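Progress report to the Hunt Fund
Project: Women in Local Councils, Clunov and Skulareck
Reporting period: March to August

1. Summary

In this period we continued the monitoring of council sessions in both towns, we finished the first round of interviews with women councilors, and we held the first training for council chairs. The work in Clunov goes according to plan. The work in Skulareck is two months late, for the reasons described in section 4.

2. Monitoring of sessions

Our observers attended 58 public sessions, including committee meetings. They note who asks for the floor, who receives it, how long each person speaks and how often the person is interrupted. They also write down remarks about the looks, age, family or marriage of a speaker, word for word when this is possible.

Remarks of this kind were recorded in 41 sessions. Most of them were made as jokes, and in most cases the chair did not react. The budget debates were the worst. In the education committees, where women are the majority, we recorded very few. We want to be careful with this result, because the same people often sit in several committees, and one loud member can change the picture for a whole month.

The coding sheet was changed in April. The old version did not separate an interruption by the chair (which may be a correct use of the rules) from an interruption by another member. The sessions attended before the change were coded again from our notes.

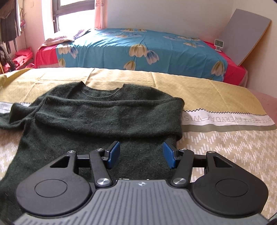
Blue pads on the two arms of a hand-held gripper.

3. Interviews

We interviewed 13 women who are councilors now or were councilors in the previous term. Each of them could choose the place, and many chose their home and not the council building. The conversations were longer than we planned, and the transcription used almost all of the hours in the budget line for it.

Several women told us that the open insults are not the main difficulty. They spoke more about meetings that are moved to late evening without notice, and about decisions which are already made in a restaurant before the session starts. One former councilor said that she stopped asking questions in her second year — she was tired of hearing that she was "emotional" when she asked about the price of asphalt.
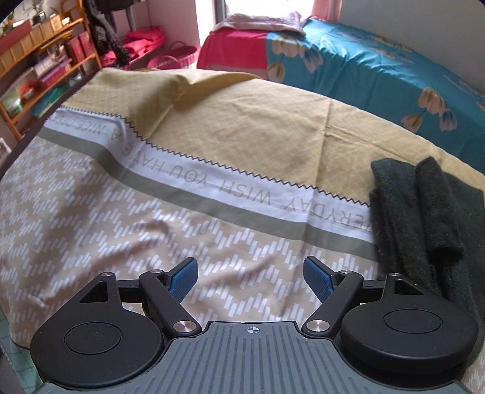
We did not expect to hear so much about meeting hours, and our questionnaire had only one question on this subject. For the second round we propose to add a short block about the timing of sessions, child care and travel from the villages. This does not change the total cost.

4. Delays and difficulties

In Skulareck the new council was formed later than the law foresees, and for several weeks there were no sessions to observe. After that, the council office asked us for a written permission for each visit, although the sessions are public. We sent a complaint and received a positive answer in July. Since then our observers enter without problems.

The partner organization in Damar, which was going to translate the training handbook, has left the project for lack of staff. We are now comparing offers from other translators.

5. Plans for the next period

— Second round of interviews, with the new block of questions.
— Training for chairs in Skulareck, moved from June to October.
— A short public report on the Clunov results. We will send you the draft before it is published.

We ask for your approval to move the unspent travel money from Skulareck to the transcription line. The revised budget table is attached to this report as Annex B.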